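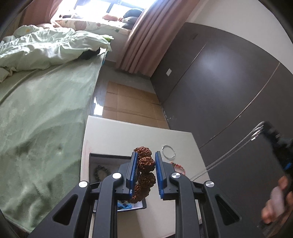
Noseck forum > Manipulation > Teaching by demonstration

Thread: Bracelet sorting, hand-held gripper vs. teleop

mlapina
Posted 3/21/21

Task is jewelry sorting: pick a bracelet off a white tabletop, put it in the open black box, repeat with the next one. Demonstrations are done with the hand-held gripper, blue ribbed pads, fisheye view from the tool. I have 586 demos. The policy trained on them handles the big rudraksha-type beads well and fails on nearly everything thin.

Failure breakdown from 50 rollouts on the arm:
large beads, wrinkled surface: no misses worth mentioning
small round beads: picks, then drops during the lift
red string with small beads: closes beside it
silver ring lying flat: pushes it along the table

Before I record more, is this a data problem or should I be doing these by teleop?

Maarja Lapiņa

dovetail_k
Teleop. With the hand-held tool you feel the contact through your wrist and correct for it without noticing. None of that correction is in the recorded signal. The arm then gets a trajectory that depended on information it never had. With a leader arm you only have what the follower gives you, so the demos are at least honest about what can be done.

mpetersons
Disagree. I ran the same comparison last July on the Vusto arm. Teleop demos took much longer each, and the operators hesitated above every small part. The policy learned the hesitation. It hovered over the table until the timeout.

For the flat ring I would look at finger width first. Log the commanded width and the measured width separately. If you train on measured width, the policy learns to stop closing where the object stopped you, and there is no squeeze left over. A fat bead forgives that. A string does not.

Maarja Pētersons

mlapina
I train on measured width. The hand-held tool has no commanded width, only the fingers where my hand put them.

mpetersons
Then subtract a small offset at replay whenever the fingers are closed on something. Up to 2 mm was enough for me. Crude, but it fixed the drops during lift. It will not fix the ring.

(And yes, two Maarjas in one thread. Check the surname before quoting.)

quillback
What part of the bracelet do you grab? I see people take a bead in the middle of the strand and let the rest hang. That is fine for a stiff string of large beads. With small beads the strand swings, and if you carry it fast the box wall catches the low end. I would redo those with a slower approach and a lower release, nearly touching the lining.

mlapina
Mostly a single bead between the pads, strand hanging down. I never controlled for speed. I'll look at the release heights.

dovetail_k
Offset at replay is a patch on a missing measurement. You are now teaching one thing and executing another.

mpetersons
Every retargeting step does that. Your leader arm has scaling and a filter in it.

dovetail_k
Known scaling, known filter. But fine, for 2 mm I won't argue further.

tern586b
On the ring: stop trying to teach a straight-down pinch. Slide it to the table edge with one finger, let it overhang, then pinch from the side. That is how a person does it with stiff fingers. Keep those demos in a separate set at first, and watch the wrist clearance on your arm. The hand-held tool will go places below the tabletop that the arm cannot reach.

mlapina
The clearance is a real issue. The table is low and the arm is mounted on the same surface. I could raise it.

quillback
Raise it in both setups or neither. Also keep other objects on the table while recording. If every demo has the target alone, the policy goes to whatever is there.

mlapina
Already done, the other pieces stay out and their positions are shuffled.

Update after retraining. Kept the 586, added 99 slow demos for the small beads and the string, offset of 1.5 mm when closed. Small beads are fine now. The string is better, still closes short when it is lying in a tight loop. Ring untouched, edge-slide demos are next once the table is up.

dovetail_k
Same checkpoint length, or did you train longer too?

mlapina
Longer. So the comparison is not clean. I'll rerun the old set with the same number of steps and post both.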